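Packing Bench Operators, two posts, Stadgate
Stimaven – Fulfilment and Gift Packing
Full time, permanent. Day shift or early shift.

We're looking for two people to join the packing benches at our Stadgate site, and we're very keen to hear from anyone who likes working with their hands and is curious about where this sort of job is going. You don't need to have worked with robots. Most of the people who do it now hadn't either, until last spring.

What we do

Stimaven packs for other people. Brands send us bottles, tubes, bags, tubs and cartons, and we turn them into the sets that end up on shop shelves or on somebody's doormat. Some jobs are huge and dull, some are tiny and fiddly, and the fiddly ones are the ones the benches argue over (in a nice way, mostly). At our last count there were 956 different items on the shelves in the Foulkes building, and a good number of them are soft, floppy, see-through or slippery. If you've ever tried to get a zip bag to stay open while you fill it, you'll know why machines have been slow to arrive in our line of work.

They are arriving now, though. We have two arms running on the heavy carton line, and they've changed that end of the building a lot. The lifting has gone. The people who used to do it have moved on to setting up the cells, checking what comes off them and sorting out the jams, and several have gone up a pay band along the way. The next step is the small stuff: opening, filling, closing, laying out. It's much harder, and it's where you come in.

The job

Half of your week is ordinary hand packing. You'll build sets to a card, check them, seal them and log them. The other half is what we call Lamell, our own project for teaching the arms to handle small items. At the Lamell bench you do the packing with a pair of hand-held grippers instead of your fingers, over and over, in slightly different ways, so that the arms have good examples to learn from. One go might be quick, another might take several tries. We keep the awkward tries as well, and we'd like you to tell us what made them awkward.

It feels very odd for the first few days! Then your hands get the hang of it, and you start noticing things about your own work that you'd never have put into words, such as which way you turn a tube before it goes in, or how much you rely on your little finger. The engineers really do want to hear all that. Our best changes to the bench layout have come from packers.

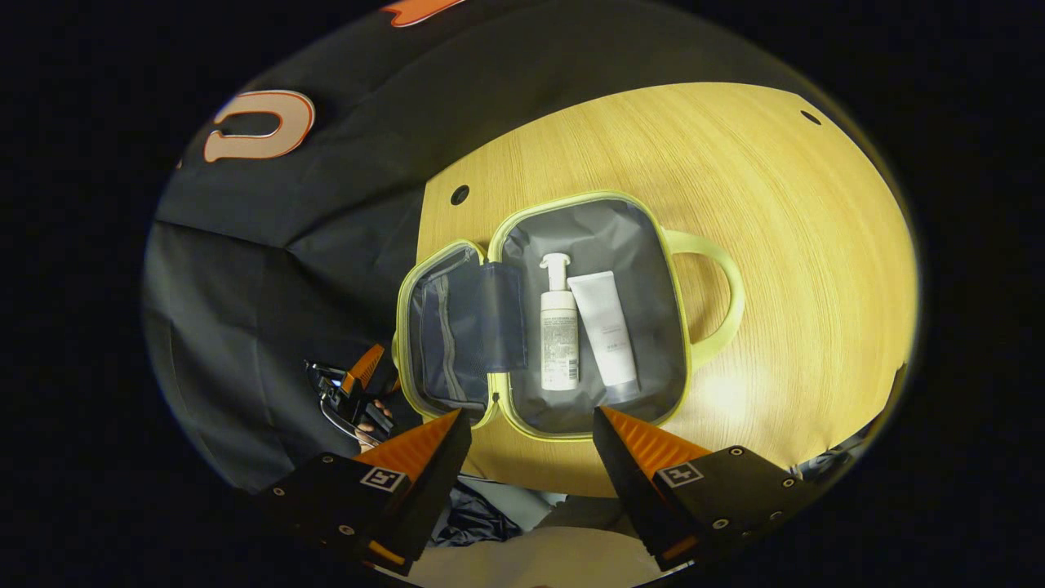 Both taken at the bench, grippers in hand.

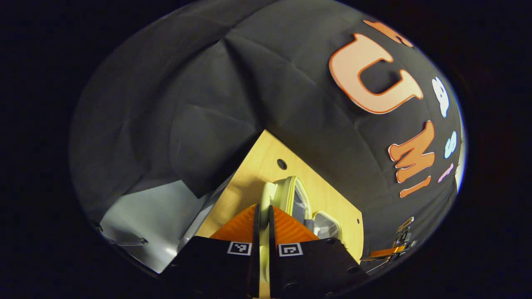 You'll also take a turn at:

Setting out and clearing the bench between tasks
Writing short notes on each batch, in plain words
Minding one of the carton cells, once you've been trained and signed off
Showing new starters how a set goes together by hand

What changes, and what doesn't

People ask about this at every interview, so we'd sooner put it in the advert. Yes, we expect the arms to take over part of the small-item packing in time. No, we don't know exactly which part or when, and we won't pretend to. When the carton line changed over, every packer on it was offered retraining in paid hours, and the same offer is written into the contract for these posts. You'd be helping to shape the change from the bench, and you'd be among the first trained to run whatever comes out of it.

Some things about the work are different already. It's quieter. There's less rushing at the end of a shift and more stopping to think. Some of our long-standing packers love that, and one or two have told us they miss the old pace and have chosen to stay on hand packing full time, with no loss of pay. Both are good choices here. The Lamell bench can be tiring for the wrists, so you work there in short spells and swap back to ordinary packing in between. If your wrists need a longer break, say so and the rota will be changed.

Your work on the project is used to train the machines. It isn't used to set your targets, and it doesn't go into your appraisal. There are no speed targets at the Lamell bench.

Who we'd like to hear from

You might have packed before, or you might have worked in a kitchen, a salon, a sewing room, a nursery or a stockroom. We've had good people from all of those. What matters to us is that you're patient, fairly neat, happy to do the same small task many times with your full attention, and willing to speak up when something isn't working. Being able to write a clear sentence or two about what went wrong is very useful. Spelling doesn't matter.

Left-handed applicants are especially welcome, as nearly all our examples so far come from right-handed people and it's starting to show.

The benches can be raised or lowered, and you can sit or stand. If you'd need something set up differently, let us know and we'll talk it through before you start.

Hours, pay and getting here

Early shift starts at 6.30 am and day shift at 9 am. You'll be on one or the other, with no switching unless you ask for it. Pay starts on our Operator band, and the first step up comes with your cell sign-off. Training is in paid hours throughout.

The Foulkes building is at the far end of the Stadgate estate, past the tyre place. There's covered bike parking by the side door and a decent canteen that does a hot breakfast until ten.

How to apply

Ring the Stimaven front desk on extension 261, or call in and ask for a form. A CV is fine but you don't have to have one; a page about yourself and the work you've done will do just as well. Please say which shift you'd prefer.

Everyone we shortlist is invited for a paid trial morning in May. You'll pack a few sets by hand, have a go with the grippers, and have a cup of tea with the people you'd be working beside. Wear flat shoes and leave rings and bracelets at home.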